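Household Goods and Waste, Session 11: Sorting, Storing and Passing Things On

Notes for the second half of the course
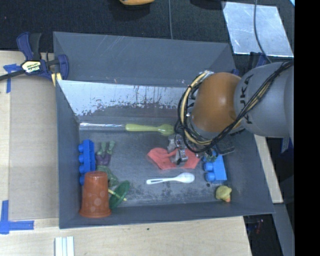 Wekach, May 13, 2026

These notes go with the lecture on mixed household goods. Read them before the practical in the Zeleke building. The March handout on packaging is still needed for the first part of the assignment, so keep it with your papers.

1. What we mean by mixed goods

Mixed goods are the items that leave a home together without being sorted first. Toys, utensils and bits of cloth in one bin are a typical case. They are harder to deal with than furniture or large appliances, which usually leave one at a time and are easy to name on a form.

In this course we use three words with fixed meanings. "Reuse" means the item goes to another user in its present state. "Repair" means work is done on it first. "Recycling" means the item is broken down and only the material is kept. Students often write "recycled" for a coat given to a cousin. In the exam that counts as an error.

2. Why homes produce them

Most mixed goods come from one of these events: a move, a death in the family, a child outgrowing a room, or a change in who lives in the home. Small steady clear-outs make up the rest. The event matters to a collector. After a move, the goods tend to be cheap and bulky. After a death, they cover a longer span of years and may include papers that the family will want back.

The Dirnska survey, which you read for last week, asked 239 households what they did with small items they no longer wanted. Two points from it will come up again:

Storage was the most common first step. Items went to a closet, a cellar or a garage before any decision was made.

People who had a set day for collection kept things for a shorter time than people who had to call and arrange one.

The survey relied on what people remembered. It did not check closets. Keep that in mind when you quote it.

3. Sorting by material or by use

A sorting room can be set up in two ways. Sorting by material puts plastic with plastic and metal with metal. It suits recycling and needs little training, but it splits up sets. A toy kitchen with metal pans and plastic plates ends up in different bins and is then hard to sell.

Sorting by use keeps kitchen things together and toys together. It suits reuse. It takes longer, and two sorters will often disagree. Is a plastic spoon a utensil or a toy? The rule at the Zolidov depot is that an item goes to the table where it would sell first. You do not have to like that rule, but you should be able to say what it costs and what it saves.

Cloth is treated apart in both systems. It takes up damp and smells from other goods, and one wet piece can spoil a whole bin. Pull cloth out at the first table and check it on the same day.

4. Storage times

Goods for reuse lose value in storage. Toys sell best before the winter holidays, while kitchen goods sell all year, with a rise when students move in. A depot that holds everything for the same length of time will be short of space in some months and short of stock in others.

For the assignment, use a limit of 5 weeks for kitchen goods and cloth. Toys may be held longer if you show where you would put them. State the floor space you are assuming.

5. For the practical

Work in pairs. Bring closed shoes and a pencil. Each pair sorts the same load twice, first by material and then by use, and writes down the time for each round. Leave anything broken on the side table.

Reading for next week: the Dirnska survey, section on storage, and the Zolidov depot rules, pages 2 to 11. The written part of the assignment is handed in at the start of the next lecture. Late work goes in the box outside the course office.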